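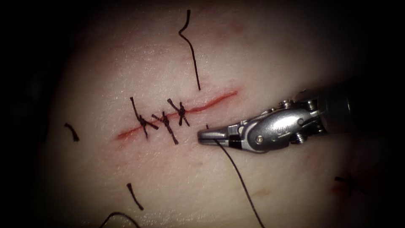

Can I run the thread tracker before the cameras are calibrated to each other?

You can start it, but the thread overlay from the fixed camera and the one from the wrist camera won't line up, and the phase labels will come out late or wrong. Do the calibration first, then come back to this section.

4. Setting up thread tracking and phase labels in Grultaser

I'm going to assume you've finished section 3, both arms show green in the Pacheco console, and you have a pad under the lights with a cut in it. If one arm is still yellow, go back and home it. I wrote this part after setting up the Prakcombe bench from scratch, so menu names match release 173 (older ones call the Thread panel "Line finder", same thing).

4.1 Getting a clean thread mask

1. Open the Thread panel and pick the fixed camera as the primary view. Leave the wrist camera on secondary for now.

2. Set the frame rate to 15. You can go up to 24 later if your machine keeps up - mine does, the old one in the corner really doesn't.

3. Click Sample and drag over a stretch of thread lying on well-lit tissue. Try not to include a knot. Then drag a second sample on a stretch that sits closer to the shadow at the side.

4. Press Preview. The mask should follow the thread and leave the red line of the incision alone. If it grabs the wound edges too, lower Redness tolerance a notch at a time.

5. Tag the things the planner should ignore. Short cut ends lying on the pad look exactly like thread to the tracker (well, they are thread!), so right-click each one and choose Loose scrap. Tied stitches get Closed stitch, tails and all.

Note: Scraps you've tagged stay tagged for as long as the pad stays put. Bump the pad and you get to do it all over again, sorry.

Caution: Don't tag the working strand as a scrap, even when it's lying slack and curled a long way from the jaws. The planner will happily route an arm straight through it. Pongsak Chareonsuk added a warning box for this, and I have still clicked past it twice.

6. Switch the secondary view on and watch the wrist camera while you wrap thread around the jaws. This is the hard case. The coil is dark, the jaws are dark, and the tracker likes to merge them into one fat blob. Turn on Split at metal, then raise Coil depth until the jaw outline comes back. You want the coil and the taut strand under one thread ID, and the jaws left out of it.

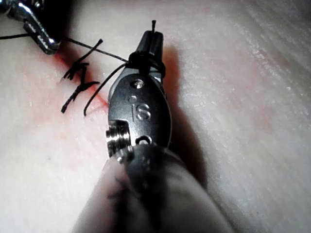

4.2 Teaching it the phases

Grultaser comes with a basic set of phases: reach, grasp, pull through, wrap, cinch, cut, and idle. They're fine for simple interrupted stitches. If you're doing a running stitch, load the Skostosetti set instead and skip to 4.4.

1. Open Phases and choose New from recording. Pick a run with at least one whole stitch in it, start to finish.

2. Scrub through and drop a marker wherever the phase changes. Keyboard shortcuts are a lifesaver here - W for wrap, C for cinch, and so on.

3. Mark both arms separately. One can be holding tension while the other one opens up and moves off to get ready, and if you give them a single shared label the planner thinks they're both busy.

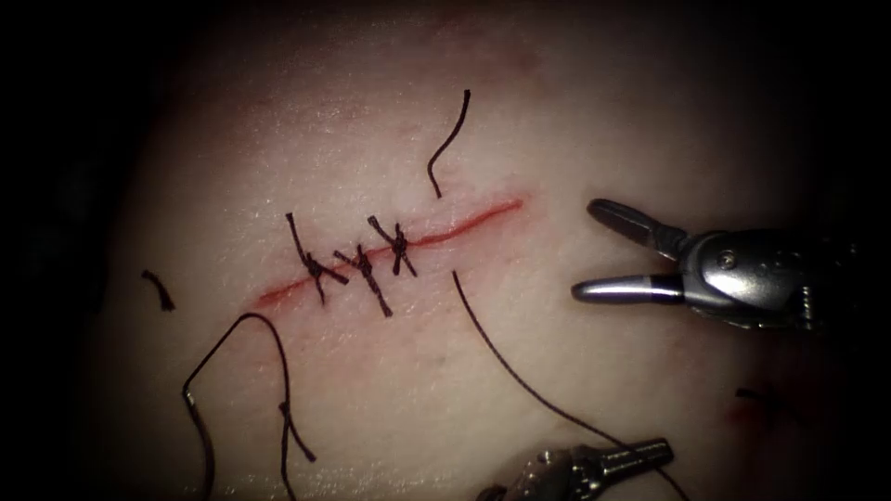 I also set the jaw-open threshold by hand for each arm, under Phases, Advanced. The default is 20 and it works okay on new instruments, but worn ones report a slightly different angle and you end up with "grasp" showing while the jaws have nothing in them. Open the jaws from the console, read the number off the panel, type it in, save.

4. Press Train. Go get a coffee.

5. Play back a different run from the one you marked and watch the label bar. A little flicker between reach and grasp is normal. Flicker between wrap and cinch isn't, and it nearly always means the coil is being lost in the wrist view, so go back to step 6 in 4.1 and give Coil depth another try.

6. Save the profile under the name of the bench plus your initials. Heriberto Condori's script for the nightly replays looks for that pattern and quietly skips anything else.

Caution: Keep planner output set to Display only until you've checked the labels on both arms. The switch to Live is covered in 4.3, and you'll need the foot pedal plugged in before the software lets you flip it.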